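The Short Life of a Paper Cup
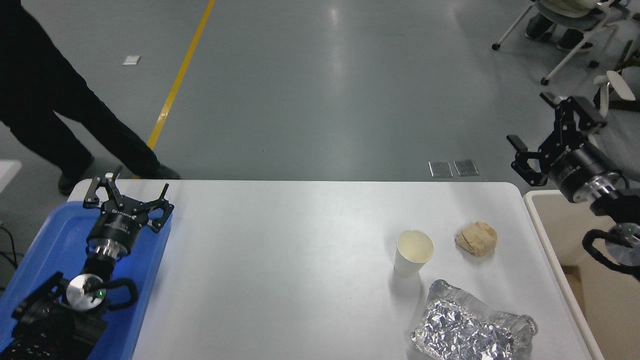
Materials & Packaging

2023-03-30

A paper cup is a composite. The wall is made of board, usually between 200 and 350 grams per square meter, and the inside carries a thin polymer film that keeps liquid out of the fiber. For decades that film has been polyethylene, applied by extrusion: molten resin is pressed onto the moving board and chilled against a steel roll. The bond is strong, which suits the person drinking and causes trouble for the paper mill that later receives the cup.

At the Farnero mill, recovered cups are pulped in batches. A batch of 1000 kilograms goes into a drum with warm water and turns until the fiber lets go of the film. Ordinary office paper breaks down in a few minutes. Coated cup stock takes much longer, as water can enter only through the uncoated face and the cut edges. Shredding exposes more edge, but it also makes small film fragments that pass the coarse screen and must be caught by the fine one. Farnero shreds lightly and accepts the longer cycle.

Dispersion coatings change the process. The barrier is applied as a water-based emulsion and dried in place, at a lower coat weight than extruded film. In the pulper it breaks into small particles. Some stay with the fiber, and the mill has to watch for sticky deposits on wires and felts. Wieser, which supplies coated board to cup converters, began selling a dispersion grade in March of last year. It runs on existing forming machines, with one reservation. The side seam of a cup is closed by softening the coating with hot air or ultrasound, and the new coating has a narrower sealing window. Too little heat gives a seam that leaks. Too much causes blocking, where finished cups stick together in the stack.

Vodance, a converter in Skandgate, spent nearly 300 hours adjusting its heaters before it moved one of its lines to the new board. Leak testing there is plain: cups are filled with hot coffee, left standing on blotting paper, and checked for stains along the seam and the bottom curl. The line now produces 3000 cups per test lot, and a lot is held back if 2 of the sampled cups fail.

Collection remains the weak point. Cups arrive mixed with lids, food trays and leftover liquid, and wet fiber begins to mold within days. Farnero pays a higher rate for bales kept under cover and rejects those with visible growth.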